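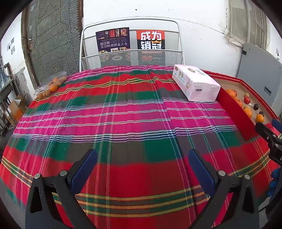
最終更新日：2018年11月4日

織物設計演習　配布資料
先染め格子柄の配色計画と糸量計算
担当：Stojan Perić

1. 範囲

本資料は、先染め糸を用いる格子柄織物について、配色順の決定から経糸・緯糸の所要量の算出までを扱う。組織図の描き方、綜絖通しと踏み順の記法は既習とする。捺染による格子柄は対象外である。捺染では柄の境界が糸の位置に拘束されないため、以下の本数計算は適用できない。

2. 用語

経糸（たていと）：織機の長さ方向に張られる糸。総本数は整経前に確定する。
緯糸（よこいと）：経糸に直交して打ち込まれる糸。
配色順：色糸を並べる順序と、各色の本数を記した表。経と緯で別に作成する。
一完全：柄または組織が繰り返す最小単位。柄の一完全と組織の一完全は一般に一致しない。
地色：面積の大部分を占める色。
差し線：地色の帯の中または境界に入る細い線。通常は2〜6本で構成する。
正格子：経と緯の配色順が同一で、仕上がりの縦横寸法が等しいもの。
耳：織物の両端部。柄の本数計算には含めない。

3. 格子柄における色の発現

経の色数をm、緯の色数をnとし、全色が共通である場合（m＝n）、交差部に現れる色の組合せは、同色どうしがm通り、異色どうしがm（m−1）/2通りとなる。3色の正格子であれば純色3、混色3の計6通り、5色であれば純色5、混色10の計15通りである。色を1色加えるごとに混色の数はmだけ増える。配色表の上では単純に見える柄でも、織り上げると色数が多く感じられるのはこのためである。

混色の見え方は組織に依存する。平織では経と緯が点状に混在し、一定の距離をおくと中間色として知覚される。綾組織では斜めの線として分離しやすく、明度差の大きい2色の交差部では綾目が強調される。経の浮きが多い組織（3/1綾など）では表面に経色が優勢となり、経縞に近い外観となる。経緯を均等に見せる場合は平織または2/2綾を選ぶ。

冒頭の格子布は、赤、赤紫がかったピンク、濃い緑の幅広い帯に、白、青、黄、淡い緑の細い線を通した配色である。地色を少数に抑え、明るい色を差し線に限る構成は、格子柄の基本型の一つにあたる。

差し線の明度は、隣接する地色との差で決める。暗い地に明るい線を置く場合、線の見かけの幅は実寸より広くなる。逆の場合は狭く見える。同じ本数で線幅をそろえたつもりでも外観がそろわないときは、暗色の線を1〜2本増して調整する。

4. 設計例の条件

以下、全節を通じて次の条件を用いる。

組織：2/2綾（組織の一完全は経4本、緯4本）
使用糸：綿20番双糸（20/2）、経緯とも
筬通し幅：162 cm（耳を含む）
経糸密度：18本/cm（筬上）
緯糸密度：16本/cm（機上）
整経長：200 m
機掛け・織り終わりの残糸：2 m
経糸の織縮み率：8％（織物長に対する比）
幅方向の縮み（筬通し幅から仕上げ幅）：6％
長さ方向の仕上げ縮み：4％

番手の換算は、綿番手をNeとして

tex ＝ 590.5 ÷ Ne（単糸）

による。20番双糸では 590.5 ÷ 20 × 2 ＝ 59.05 tex とする。撚縮みはここでは無視する。

5. 経糸総本数と柄の割付け

総本数は筬通し幅と密度の積で求める。

162 × 18 ＝ 2,916本

耳に左右各18本、計36本をあてると、地の本数は2,880本となる。柄の一完全を240本とすれば 2,880 ÷ 240 ＝ 12 で割り切れ、端数は生じない。240は組織の一完全4の倍数でもあるため、柄の境界と綾の位相が各繰返しで一致する。

割り切れない場合の処置は次のいずれかとする。
（a）一完全の本数を増減する。
（b）端数を左右に等分し、柄の中心を布幅の中心に合わせる。
（c）耳の本数で吸収する。ただし増減は数本以内に限る。
幅継ぎをする製品では（b）を用いると継ぎ目の柄合わせに余分な用尺を要する。先に縫製仕様を確認すること。

経の配色順（一完全）
紺　72
白　4
紺　28
灰　60
黄　4
灰　20
茶　48
白　4
計　240

色別の集計
紺　一完全100本　×12＝1,200本　耳36本を加え1,236本
灰　一完全80本　×12＝960本
茶　一完全48本　×12＝576本
白　一完全8本　×12＝96本
黄　一完全4本　×12＝48本
合計　2,916本

集計の合計は必ず総本数と照合する。不一致の多くは、耳の色を地に加え忘れたことによる。

6. 経糸所要量

1本あたりの質量は、整経長200 mに対して

200 × 59.05 ÷ 1,000 ＝ 11.81 g

である。これに色別本数を乗じる。

紺　1,236本　14.60 kg
灰　960本　11.34 kg
茶　576本　6.80 kg
白　96本　1.13 kg
黄　48本　0.57 kg
計　34.44 kg

少量色は、染色の最小ロットが所要量を上回ることがある。黄のように1 kgを下回る色では、計算値をそのまま発注量にせず、染工場の最小単位を確認したうえで他の柄との共用を検討する。

7. 織上がり長

残糸を差し引いた有効長を、織縮みで除す。

（200 − 2）÷ 1.08 ＝ 183.3 m

仕上げ後は 183.3 × 0.96 ＝ 176.0 m となる。仕上げ幅は 162 × 0.94 ＝ 152.3 cm である。

織縮み率の定義には、糸長を分母とする流儀もある。その場合の有効長の計算は乗算となり、結果が異なる。資料を引用するときは分母を明記すること。

8. 緯の配色順

正格子とするには、仕上がり後の縦横寸法を一致させる。機上の寸法で合わせても、縮みの差により仕上がりは正方形にならない。

柄の一完全の仕上がり幅
240 ÷ 18 × 0.94 ＝ 12.53 cm

仕上がり後の緯糸密度
16 ÷ 0.96 ＝ 16.67本/cm

必要な緯糸本数
12.53 × 16.67 ＝ 208.9本

片側にのみ杼箱を切り替える装置をもつ織機では、各色の打込み本数は偶数でなければならない。また、組織の一完全4で割り切れることが望ましい。両条件を満たす最も近い値として208本を採る。仕上がり長は 208 ÷ 16.67 ＝ 12.48 cm で、幅との差は0.05 cmである。

経の本数に 208/240 を乗じ、偶数に丸めて次の配色順を得る。

紺　62
白　4
紺　24
灰　52
黄　4
灰　16
茶　42
白　4
計　208

差し線は比例計算では3.5本となるが、4本に切り上げた。増えた分は地色の帯で調整する。本数の少ない線に丸めの誤差を負わせると、線幅の変化が目につく。地色の帯で2本の差が問題になることは少ない。

9. 緯糸所要量

緯糸1越の長さは、筬通し幅に捨て耳6 cmを加えた168 cmとする。

越数　18,333 × 16 ＝ 293,300越（100越未満切捨て）
総長　293,300 × 1.68 ＝ 492,700 m（同前）
質量　492,700 × 59.05 ÷ 1,000 ＝ 29.09 kg

色別の量は、配色順の本数比で配分する。紺86、灰68、茶42、白8、黄4（計208）であるから、例えば紺は 29.09 × 86 ÷ 208 ＝ 12.03 kg となる。残りの色は各自計算すること。

実際の発注では、経緯とも糸繰りと管巻きの損失を加算する。加算率は工場ごとに異なるため、本演習では加算前の値で解答する。

10. 試織における確認事項

・一完全の縦横寸法を、湿潤処理後に平置きで測定する。織機上で測った値は張力を含むため用いない。
・緯段の有無を確認する。地色の帯が広い柄では、密度むらが色の濃淡として現れる。
・差し線の直線性を確認する。経の差し線が蛇行する場合は筬の通し違い、緯の差し線が弓なりになる場合は仕上げ工程の幅出し条件を調べる。
・濃色から淡色の差し線への色移りを確認する。赤系と紺系の濃色に白線が隣接する柄では、染色堅ろう度試験の汚染等級を先に入手しておく。

11. 演習課題

課題1　第4節の条件のうち、経糸密度のみを20本/cmに変更する。耳を左右各20本としたとき、地の本数を求め、240本の一完全で割り切れるかを判定せよ。割り切れない場合は、第5節の処置（a）〜（c）から一つを選び、配色順を作り直すこと。

課題2　組織を平織に変更した場合、緯の配色順に課される本数の条件がどのように変わるかを述べよ。

課題3　緯の白と黄の所要量を求め、経の所要量と合算せよ。

提出は配色順の表、計算過程、縮小図の順に綴じる。縮小図は1 cmを経10本に対応させ、差し線を省略しないこと。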